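Search this site
Type and hit enter

Looking after royal souvenirs without ruining them

I have been collecting royal family bits and pieces for years - jubilee mugs, wedding tea towels, a biscuit tin or two - and I learned most of this by wrecking things, so please learn from me!

Mugs first. Keep anything with gold trim out of the dishwasher. I wash mine by hand in a plastic bowl with a drop of mild soap, and I never scrub the crest. Tea stains come off with baking soda on a damp fingertip (go easy near the lettering).

Tins hate a damp kitchen. Dry them inside and out, then leave the lid off overnight. If the hinge squeaks, one dab of petroleum jelly will do it.

Newspapers and souvenir magazines should lie flat in an acid-free box, with no paper clips and no rubber bands. I lost a lovely coronation supplement to a rusty staple one February and I'm still cross.

Tea towels are my favorites. Wash them cool, inside out if they're made into cushions, and roll them around a cardboard tube so the Queen doesn't end up with a crease down her nose. I keep mine out of the sun too, as those reds fade fast.

For china figures, stuff the gaps in the box with something soft. Old socks are great, much better than newspaper, and the ink won't rub off on a white glaze. I had eight pieces wrapped that way when I moved to Ridgeway and every one made it.

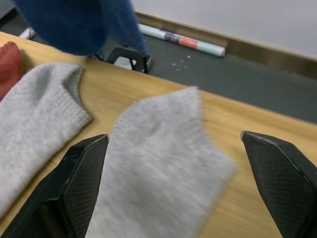

A light gray knitted sock.

Label each box on the side, too - you'll be stacking them, and the lids disappear. I use a soft pencil on a paper tag.

Recent posts
Getting candle wax off a tablecloth
Two ways to hang plates on a plaster wall
What to do with a chipped teapot
Storing Christmas china in a small kitchen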